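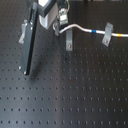 In Defense of the Slow Checkout Lane

My grocery store in Hutby took out two of its regular checkout lanes in December and put in a row of self-scan stations. There are 22 of them now, all blinking and talking over each other. One regular lane is left, down by the greeting cards, and I stand in it every single time.

I know what you're thinking. I'm cranky, I'm afraid of screens, I have nowhere to be. Well, two of those are wrong! I bank on my phone and I pay my water bill through Billeo like everybody else on my street. I just like having a person ring up my onions.

Part of it is plain laziness. I don't know the code for loose ginger and I don't want to learn it. But the bigger part is that the line is the only place all week where I talk to people I didn't pick. I've gotten a soup recipe there, and a very strong warning about a dentist.
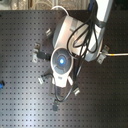

Page 43

My sister, who lives over in Kartha, thinks this is all nostalgia. She says the old lines were miserable and I've forgotten. Maybe so. I do remember standing behind a man with 145 cans of cat food and a coupon for each kind, and I wasn't feeling very neighborly by the end of it.

Still, a bad wait with other people in it beats a quick one with a voice telling me to put the item back in the bag - the item is in the bag! And when the price comes up wrong, which it does, I have to wave my arms until the one clerk watching all those stations gets to me. Where's the time I saved?

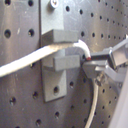 So I wrote to the store and asked for one more lane, just in the late afternoon when folks are coming home from work. They sent back a nice note saying they'd think about it. I'd like them to think a little harder. If you shop there too, go stand by the greeting cards around five and make the line longer. I'll be the one with the onions, and I'm happy to let you go ahead if you've only got milk.

Contact the editor | Copyright Jeltden Review | Back to top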